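Letters on the Wall Should Be Read from the Chair

Dezső Magyar

Wall lettering in study rooms and small booths is usually specified last, after the desk, the power supply and the partition fabric. The installer gets a word and a height, and puts the letters up. I think the order is wrong, and at Tunton it cost us a second round of work.

A flat wall is forgiving. A letter set 3 inches too far left is still a letter, and the reader's eye corrects the gap. A curved wall does no such thing. Each character faces its own direction, and the ones near the ends of the row turn edge-on to anyone seated at the middle of the desk. Past a certain angle, a wide letter becomes a strip of color.

The Ehlers guide, which our office used for years, asks for even spacing measured along the wall. That is easy to check with a tape and says little about reading. At Fladcombe we measured from the seat instead and kept every letter inside an arc of 70 degrees. The word had to be shorter. Two people objected to losing the long version, and I still think they were mistaken — a long word that has to be read by turning the head is decoration, and should be budgeted as decoration.

Color matters less than is claimed. Blue, pink and yellow all hold up against dark fabric, more so with a white outline. Tilted letters are acceptable in the center of a row. At the ends they add one distortion to another.

My proposal for the Celska rooms is plain. Fix the desk first, cable holes included. Sit down. Mark the first and last positions that can be read without leaning, and only then choose the word.

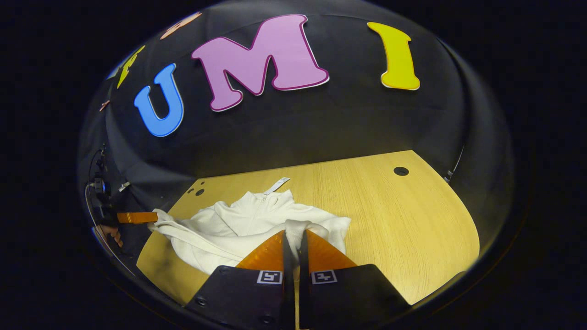
Issue 43, p. 7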